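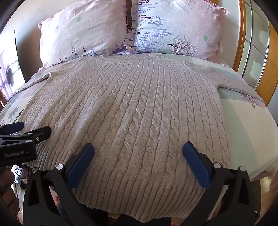

**Blocking a cable sweater without a mat?**

**purlside_60:** Finished piece is the Stuvetti pullover, size medium. Pattern says "wet block to measurements" and nothing else. I don't own foam mats. Can I do it on the bed with towels under it, or will the cables go flat?

**tamarack:** Bed is fine. Two layers of towel, squeeze the water out first, don't pin the cables. Pin the hem and cuffs only.

**oddskein:** I wouldn't. A mattress holds damp, and a sweater that heavy takes days in November. I'd use the floor and a fan.

**tamarack:** Mine dry overnight if I spin them first. Depends on the house.

**purlside_60:** Which yarn matters too, I guess. It's Brondard worsted, 10 skeins, and I have most of one left.

**oddskein:** Brondard grows when it's wet. Did you wash your swatch?

**purlside_60:** No. I measured it dry.

**oddskein:** Then wash the swatch before you soak the whole thing. My Brondard cardigan came out with sleeves past my fingertips.

**mill_end:** Disagree about the growing. I've knit three in Brondard and they all kept their length. Loose gauge causes that more than the yarn does.

**oddskein:** My gauge matched the label.

**tamarack:** Either way a swatch costs nothing. Steam is another option. Hold the iron above the fabric and never press down on the cables.

**purlside_60:** Swatch is soaking now. I'll post both measurements when it's dry.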